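Brularum Play Kitchen Set by Anuvo – review

Posted Aug 9, 2019

I bought this in March, half expecting it to be in the charity shop bag by summer, and it's still out on the table most days. So a proper review seems fair.

I went for the bigger bundle from Tandcombe, with the toy toaster oven as well as the food and the dishes. It cost me 126 all in, with delivery, and took 8 days to arrive. You can buy the food separately, but I'd go for the lot if you can stretch to it – the oven is what gets everyone playing together.

The food first. The strawberries are my favourites (small, bright red, a really nice shape) and the tomato is a good cheerful red too. The orange slice has its segments marked out properly, and it has been served up to me as pudding, as a wheel and as a hat for a bear. I like that the pieces are easy to recognise from across the room, so there's no arguing over what you've been given for lunch!

The dishes are better than I expected. I'm very fond of the big pale lavender plate, which has room for a whole pretend dinner, and the little blue bowl is just right for a strawberry or two. Then there's the green colander. We've had all sorts of toy colanders over the years and this one gets used constantly, mainly for "washing" things that were washed a minute ago.
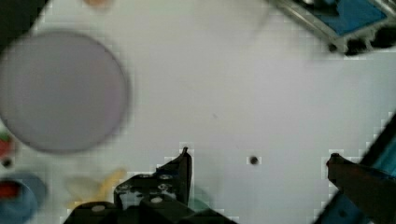
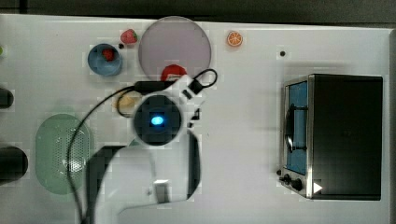

Now the oven. It's black with a stainless steel frame and a blue-tinted glass door, and the curved handle is big enough for small hands to get hold of. My two go straight for it every time. It's a lovely solid-looking thing and I'd happily have a full-sized one in the same style. The door has had five months of being yanked open to check on the baking and still closes properly.

Cleaning is easy enough. Warm soapy water and a soft cloth for the food and dishes, a damp cloth only for the oven. I do the whole lot in a washing-up bowl every couple of weeks and leave it on a tea towel overnight.

A few grumbles. The box is useless for storage once you've opened it, as nothing goes back in the way it came out – we use an old cake tin. The instruction leaflet is tiny and mostly pictures of other sets. And I'd have liked more vegetables, although the smaller Lu set fills that gap nicely and the sizes match well enough to mix the two.

We've lost 2 pieces so far, both probably under the sofa. I'd buy it again tomorrow, and I've already got another one put by for my niece's birthday.

8 out of 10, and the two missing points are for the box.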